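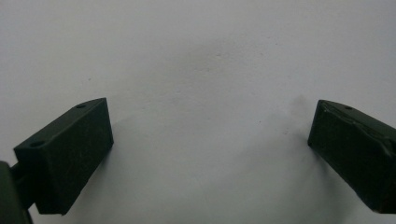 # The trouble with white

Most homes in Fumudport are white inside. Walk down Donnelly Road after dark, before people have drawn their curtains, and you pass one pale front room after another. The terraces were put up for dock workers, and their first tenants would have known them in brown and dark green, with a cream ceiling that went yellow over the coal fire. White came much later and it has stayed.

People choose it for ordinary reasons. It is cheap, it goes with any sofa, and estate agents like it. A tin of trade white can be picked up on a Sunday afternoon from any shed off the ring road. What fewer people think about when they buy it is how it will look after three winters, with a hallway full of coats and a radiator under the window.

Corey Hapeta has been painting houses in the town since he left school. His van is full of white, and he has mixed feelings about that.

"I'd say most of my repaints are white over white," he told me, sitting on an upturned crate in a half-finished back bedroom. "They don't want a change. They want it to look how it did when they moved in."

## Where the grey comes from

A white wall rarely gets dirty all at once. Hands do some of it, mainly round light switches and on the outer corner of the stairs. Chair backs and bags do more. The rest comes through the air. Candles, frying and open fires all put fine soot and grease into a room, and warm air carries it up until it meets something cooler. That is why a soft dark patch can turn up over a radiator or along the line of a joist, in places no one has touched.

Decorators call it ghosting. In older houses with little insulation, you can sometimes read the whole frame of a ceiling in pale stripes of grey. Tenants often take it for mould and go at it with bleach, and then wonder why it has barely moved. Mould tends to grow in spots and to smell. Soot wipes off on a dry finger.

Hapeta carries a pack of dry chemical sponges, the kind used after chimney fires. He tries one before anything wet. Water on soot makes a paste, and a paste pushed into matt paint is there until the next coat. After the sponge comes a bowl of warm water with a little washing-up liquid, a soft cloth wrung nearly dry, and a second cloth with plain water. He works from the bottom of the wall up, so that drips run over parts already washed.

Melamine sponges, sold as magic erasers, he leaves in the shop. They are very fine sandpaper, in effect. On a gloss skirting board they dull the shine, and on matt paint they do the reverse and leave a polished patch that catches the light from the doorway.

## The price of matt

Nearly all of this is made harder by fashion. Flat matt paint hides filler and bumpy plaster, and in photographs it looks soft and expensive. It also holds on to dirt. The flatter the finish, the rougher the surface is up close, and the less binder there is to protect the colour.

Paint makers know this and have spent years trying to sell a matt that can be scrubbed. The local favourite is Venasent, a washable emulsion made by Merkley, whose works stand on the far side of the canal. It costs a good deal more than contract matt. Whether it is worth the money depends on who lives in the house. In a spare room it makes no odds. On a staircase used by children and a dog, Hapeta would not put anything else on.

He does warn people about touching in. A dab of fresh paint on an old white wall nearly always shows, even from the same tin. The old coat has yellowed slightly, or faded, or picked up a film of dirt so even that it can't be seen until something clean is put beside it. His rule is to paint corner to corner or leave it alone.

## Wear and tear

For tenants, a mark on a wall can be a money matter. Maxine Cosgrove runs a housing advice desk above the library, and deposit disputes come across it all year, with a rush after December when student lets change hands. Last year the desk took 3,082 enquiries. Cleaning and decoration made up a large share.

The case she brings up most is a couple who were charged £385 to repaint a living room after five years. The landlord's complaint was "discolouration to walls". They had a dated set of photographs from the day they moved in, and the money came back to them.

"Paint wears out," Cosgrove said. "If you've lived somewhere for years, nobody can expect you to hand it back fresh. People don't know that, so they pay."

Her advice is dull and it works. Photograph every wall on the first day, in daylight, including the ones that look perfect. Report leaks and damp in writing. Ask before painting anything, and keep the reply. When moving out, wash what will wash and leave what won't — a bad patch of touching in can cost more than the mark it was meant to hide.

She would also like landlords to stop using the cheapest white on hallways. Some of the bigger ones have begun to. One housing association in the town now puts washable paint in its shared stairwells and expects to repaint them every 12 years, where it used to send someone round far more often.

## Something other than white

There are signs of people giving up on it. The paint counter on Donnelly Road has been selling more clay and putty colours, and a warm off-white with some grey in it will hide the first few years of use. Darker shades bring their own troubles. They scuff pale, and a suitcase dragged past a navy wall leaves a line like chalk.

Hapeta's own house is half done, as decorators' houses often are. The kitchen is a pale green left over from a job. The hall is white, last painted before his daughter was born, and he has been meaning to get to it.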